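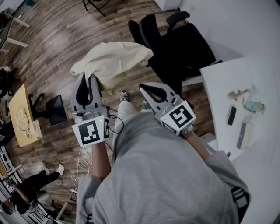
A pair of hand-held grippers, each with its marker cube on the front.

Clotilde Joly looks after the grippers at Akambridge with the patience of someone raising two sulky parrots. Her set-up sheet for the pair runs to 28 lines, and line one is the cable. Then come the marker cubes, which must sit dead square, and the rubber on the fingers, which she wipes down every Saturday and replaces when it goes shiny. A cube nudged by 2 degrees will spoil a morning's recordings and say nothing about it. She keeps the screws in a mustard jar — the good mustard, she says.
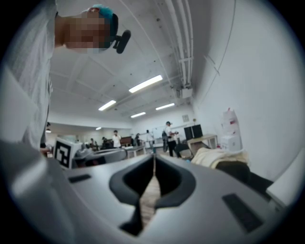 Chrysoula Mitsotakis-Vlachou thinks the rubber gets too much of the blame and would check the cube screws first, every time. Joly has moved them up to line three, under protest.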